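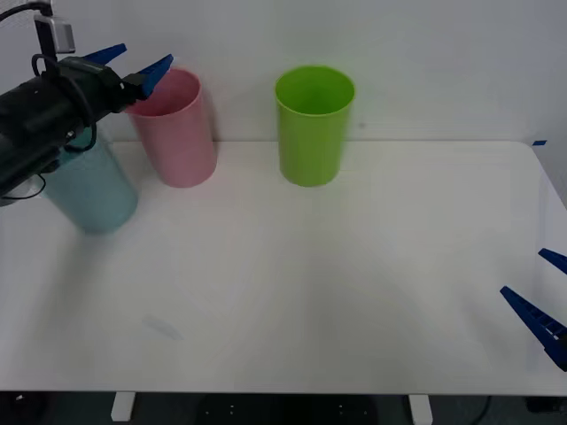

Acta de la reunión de la comunidad de huertos de Paewai
5 de mayo de 2019

Asistentes: Dragica Babić, Rangi Dunstan, Isla Hollis, Mostafa Belhaj y yo, Saskia Stubbs, que tomo nota otra vez (a ver si a la próxima le toca a otro, que ya me duele la muñeca). Se sumaron a ratos varios vecinos de las parcelas de abajo, pero entraban y salían y no me dio tiempo a apuntar quién era quién.

Empezamos tarde porque la llave de la sala no giraba y Rangi tuvo que volver a su casa a por la otra. Mientras esperábamos en la puerta, Dragica ya fue adelantando el asunto del agua, así que cuando entramos íbamos por la mitad del primer punto y no me quedó más remedio que reconstruirlo de memoria. Si me he dejado algo, decídmelo y lo corrijo.

1. El agua

Lo de siempre, pero peor. La toma de la parte alta pierde por la junta y en enero estuvimos una semana entera regando a cubos. Mostafa fue a mirarla y dice que la llave de paso está comida por dentro, que apretarla más es romperla. Pidió precio en Kernivier y la reparación sale por 500 euros con mano de obra, sin contar la zanja. La zanja la abrimos nosotros, eso quedó claro enseguida (Rangi se ofreció el primero, lo escribo para que conste y no se eche atrás).

Isla preguntó si no sería mejor cambiar de una vez toda la tubería hasta el depósito. A mí la idea me gusta muchísimo, pero no hay dinero para eso y Dragica nos lo recordó con los papeles en la mano. Se aprueba arreglar la llave ahora y pedir presupuesto de la tubería completa para después del verano. Votamos a mano alzada y salió sin ningún voto en contra.

También se habló de los turnos de riego. Hay quien riega a mediodía con todo el sol encima, y no voy a poner nombres, pero se sabe. Se recuerda que el riego es a primera hora o al caer la tarde, y que la manguera larga se enrolla al terminar. ¡Enrollada, por favor, que el otro día casi me mato con ella!

2. Las cuotas

La cuota sube a 30 euros por temporada. Ya sé que no le hace gracia a nadie y a mí tampoco, pero entre la llave, el compost y el candado nuevo no llegamos. Mostafa propuso que quien vaya justo pueda pagarla en dos veces, y nos pareció bien a todos. Basta con hablarlo con Dragica, sin papeleo ninguno.

Un vecino de abajo preguntó si la cuota incluye las semillas. Se le explicó que incluye el agua, el compost y las herramientas comunes, y que las semillas van aparte salvo las del intercambio. 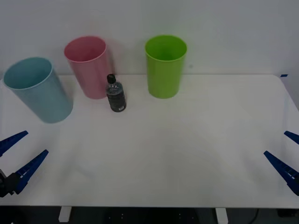

¿Cuándo hay que pagar la cuota nueva?
Antes de que acabe el mes, por transferencia o en mano a Dragica cualquier tarde que esté en su parcela.

3. El compost

Este punto se nos fue de las manos, lo reconozco. Isla había traído una muestra de la pila grande y la fuimos pasando de mano en mano, y ahí empezó la discusión sobre si está hecho o le falta. Rangi dice que le falta, Isla que está perfecto para los tomates, y yo creo que en la capa de arriba le falta y en la de abajo está estupendo, con lo cual les di la razón a los dos y no contenté a ninguno.

Lo que sí se acordó: hay que voltear la pila cada dos semanas, y no echar cítricos ni restos de comida cocinada. Volvieron a aparecer macarrones. No sé qué más decir de los macarrones. Isla va a pintar un cartel y colgarlo en la valla del compostador.

Se pedirán además 4 sacos de estiércol a Skastska, que fue lo que mejor resultado dio el año pasado en las judías. Llegan a la puerta de abajo, así que harán falta carretillas y un poco de buena voluntad.

4. Las parcelas libres

Quedan cinco parcelas sin cultivar en la zona del muro y hay lista de espera, o sea que no tiene sentido tenerlas llenas de grama. Dos son de gente que se ha mudado y no avisó. Dragica les escribirá esta semana y, si no contestan, se ofrecen a los siguientes de la lista en el orden que tenemos apuntado.

Se habló un buen rato de la última, la de la esquina, que da sombra casi todo el día. Mostafa sugirió dejarla como parcela común y poner grosellas, menta y algo de acedera, cosas que aguantan. ¡A mí me encantó! Rangi avisó de que la menta se lo come todo si no se planta en maceta enterrada, y tiene toda la razón (la mía ya va por el camino). Se aprueba la idea con la menta en maceta.

5. El intercambio de plantel

Este año lo hacemos con los del huerto de Wevden, que tienen unos pimientos que ya quisiera yo. Ellos traen pimiento y berenjena, nosotros ponemos tomate, calabacín y las lechugas que le sobran a Isla, que siempre siembra para un regimiento. Que cada uno etiquete lo suyo con lápiz y no con rotulador, que con la humedad se borra y el año pasado me llevé a casa una calabaza creyendo que era pepino.

Faltan mesas. Rangi pregunta en la escuela y Mostafa puede traer dos caballetes y una puerta vieja.

Ruegos y preguntas

Isla pide que se devuelvan las tijeras de podar buenas, las del mango rojo. Alguien las tiene.

Dragica pregunta si se puede quemar la poda. No, hasta nuevo aviso se amontona junto al muro y se tritura cuando nos presten la trituradora.

Se levanta la sesión con Rangi repartiendo habas. La próxima reunión será en la misma sala, y la llave buena la lleva él.

Saskia Stubbs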